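We use cookies to keep the cart working and see which pages get read. OK / Settings

About Urnonside

Wooden kitchen tools, mostly spoons. Spoons, spatulas, stirring paddles, a few scoops when there's time. Made in Jostdale, in the old feed store behind the post office. Parking in back, the front door sticks, push hard.

We started with a borrowed bandsaw and a pile of offcuts from a furniture shop that was closing. First batch was awful. Handles too fat, edges too sharp, one of them split in the dishpan the same night. Second batch we sold at the September market, all of it before lunch, and that was pretty much the business plan from then on.

Now there are 5 of us at the benches plus whoever is answering the phone. Last year we made roughly 4000 pieces. Everything gets cut out on the saw, shaped by hand, sanded, wetted down so the grain comes up, sanded again. Then oil. Then it sits on the rack until somebody needs the rack.

What we make

The Groreo is the one most people come in for. Wide flat head, rounded shoulders, thin neck. It's for soups, beans, oatmeal, anything that catches on the bottom of the pot. The Reuter is smaller with a deeper bowl, more of a tasting and serving spoon. People ask for a left handed Reuter. It's the same on both sides, so you already have one.

We also do a plain spatula with no name. We keep meaning to name it.

About the wood – we buy boards from two yards, both a short drive away, and we pick them ourselves. Color varies a lot. Some boards come out pale, some close to red. We don't stain anything. If there's a dark streak in the board there will be a dark streak in your spoon, and we try to lay out the pattern so it runs the long way, up through the neck, where it looks good and the grain does the most for you. Short grain across a thin neck is how spoons break. Knots go in the stove.

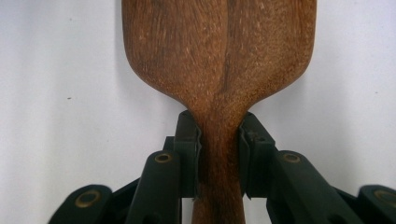

Reddish-brown wood with a darker line of grain running down the head.

If you're picky about color, call and tell us before you order. We'll set a few out and choose the closest. Can't promise a match for one you bought years ago, wood darkens with use and yours has had a head start.

Looking after it

Wash by hand, hot water is fine. Dry it standing up in a jar, not flat on the counter. No dishwasher, no soaking overnight. When it starts to look dry and chalky rub in some mineral oil and leave it till morning. If it goes fuzzy, fine sandpaper, a minute or so, then oil agian. A burnt edge can be sanded off too, just takes longer.

Repairs and returns

If a neck cracks in the first 2 years send it back and we'll make another. Keep the packing slip if you can, we'll work it out if you can't. Chewed by the dog is not covered but we do sell those people a second one at a discount.

Visiting

The shop shelf is open mornings when we're in, most weeks thats every morning. Seconds are in the crate by the door, small flaws, good prices, cash prefered. Groups okay if you call ahead – the room is tight and the sander is loud.

Wholesale: we supply a few kitchen stores and can take one or two more, lead times are long in the fall. Write to us through the contact page, say how many and when.

Page last updated 29 June 2019

1038 shares

Get the Urnonside newsletter. New pieces, market dates, seconds sales. Enter your email to sign up. Unsubscribe any time.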